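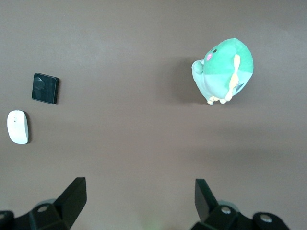

2 min read

Venue safety checklist: Gedilcombe Talks, main hall

Walked through on 2nd April, doors closed to the public. Comments follow each item. Anything marked OPEN has to be closed before we sell July tickets.

1. Fire exits clear and unlocked from inside
OK. The left-hand exit sticks a little at the bottom. Hall to plane the door.

2. Exit signs lit
One out, above the stairs to the balcony. OPEN.

3. Seating
Rows linked in blocks, 22 rows on the floor. Row 8 had been pushed back into the cross aisle and was moved during the visit. Tape marks needed on the floor so it goes back to the same place each time.

4. Aisle width
OK on the floor. Balcony aisle is narrow at the camera position - the Stetivville crew used a smaller tripod last year and should bring it again.

5. Stage edge
White tape worn away on the speaker's right. Replace before rehearsal. Speakers look at the clock, not their feet.

6. Stage steps
Handrail firm on both sides. No comment.

7. Cables
Run to the sound desk is covered. Run to the confidence monitor isn't. OPEN, Pilow to supply matting.

8. Lighting rig
Nijs certificate seen and in date. Safety chains fitted on all 20 lamps. Two chains were slack and have been shortened.

9. Electrical testing
Labels checked on hall equipment only. Speakers' own laptops and chargers are not covered by this list.

10. Registration area
Queue reached the street door last time. Turn the desks side on and open a second one at busy times. Coat rails must not go in front of the hose reel.

11. First aid
Box full, eye wash out of date. Reorder. Around 52 plasters, plenty.

12. Wheelchair spaces
Four on the floor, none on the balcony. Say so on the booking page. It doesn't at present.

13. Catering
Urn on its own socket, lid catch broken. Do not use until mended - OPEN.

Next check: morning of the rehearsal, open items first.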